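The Gorncombe Intake

The dog came in at 6:40 in the morning, before the front door was unlocked, and was logged as stray, male, neutered, shepherd mix, estimated age 4. Weight 26.3 kilograms. No tag. The microchip reader returned a number registered to a company called Nirnix, with a phone line that rang and was never picked up.

Mamta Khurana entered all of it and left the name field empty. The software at Gorncombe didn't accept an empty name field, so after three tries it filled in the kennel number, and the dog became Eleven.

Intake procedure was fixed. Eyes, ears, teeth, gait, coat, response to touch at shoulder, flank and paw. Eleven allowed the shoulder and the flank. At the left front paw he took her wrist in his mouth, held it without pressure, and let go. She wrote "mouthing, no pressure, left front" and moved on to the right, which he gave her. There was nothing wrong with the left that she could find. The pads were clean and the nails had been cut within the month.

The food test was done on the second day. Eleven was given 200 grams of dry food in a steel bowl and approached from the side at a walking pace. He stopped eating, backed up one body length and sat down. The test was repeated with wet food and the result was the same. There was a box on the form for growling, a box for stiffening and a box for no reaction. There wasn't one for this. She wrote it in the margin.
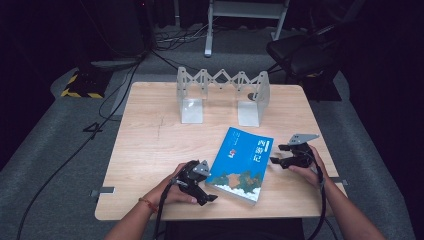

Tarun Bhardwaj had read the margin note and thought the dog had been trained to do it, by someone who fed several dogs in a row and wanted each to wait. He had seen it once before, in a pair of hounds out of Binwood. It took them nearly a year to eat while a person stood in the room.

Mamta asked what had been done with the hounds.

Nothing had been done, he said. The family put the bowls down and went out and closed the door. In March they stopped closing it.

The chip company wrote back on the eighth day. The message was two lines long. The number belonged to a batch of 1000 sold to a distributor, the distributor had closed, and no owner record had ever been attached. They suggested she register the animal under the shelter's address. She did so. The fee was charged to the medical account and she filed the receipt under E.

The stray hold expired on November 21, 2019. She moved the card on the kennel door from the yellow sleeve to the green one, which meant available, and took the photograph for the listing. Eleven looked at the camera for the first two shots and at the door for the rest. She used the second.

The name field could be edited now. She typed Orbán, after the street where the van had picked him up, and the system took the accent without complaint. The card printer dropped it, and she put it back in with a pen.

At five she filled the bowl – 200 grams, dry – and set it at the back of the run. The dog stood, looked at the bowl and then at her, and sat down. She went out to the corridor and pulled the gate behind her until it touched the frame, and left the latch up. Then she walked to the far end, where the mop sink was, and ran the water for a while.

When she came back the bowl was empty and had been pushed against the gate. She wrote down the time.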